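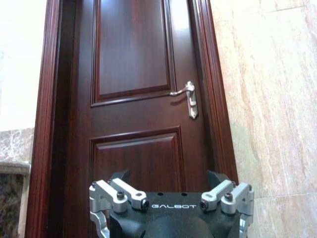
Most of what I read about robots at work is about jobs lost or jobs saved. I manage housekeeping at the Volau, and in my experience the change comes in smaller pieces, starting with the doors.

Housekeepers open doors all shift long, usually with an elbow or a hip, because their hands are full of sheets. When management began talking to Indinon about automated linen runs, the first question from my staff was who would open the doors. A machine that stops at every handle and waits for a person has given that person a second job.

So doors came first. Our handles are levers, which helps. The doors themselves are heavy, and the polished finish marks easily. Under the plan, two people on each shift will look after the runs. They are the same people who used to push the carts, and they now spend part of the day watching, resetting and writing things down. Some like it. Others say it is duller than pushing a cart, and I believe them. Pushing a cart at least gets you down the hall to talk to somebody.

My complaint is with pay and time. The hotel expects the runs to save us four hours a shift. Those hours have already been promised to the budget, and none of them to the rooms. Anyone who has cleaned a bathroom against the clock knows where they should go. If a machine carries the towels, the person who used to carry them should get longer to do the room properly, and a better rate for the new work she has picked up.

I have also asked that the staff be able to stop a run without calling a supervisor. A guest asleep behind a door matters more than a schedule, and the housekeeper usually knows which room that is – the software may not.

I'm not against any of this. My knees would have welcomed it years ago. The staffing plan gets reviewed in January, and I want those hours on the table when it does.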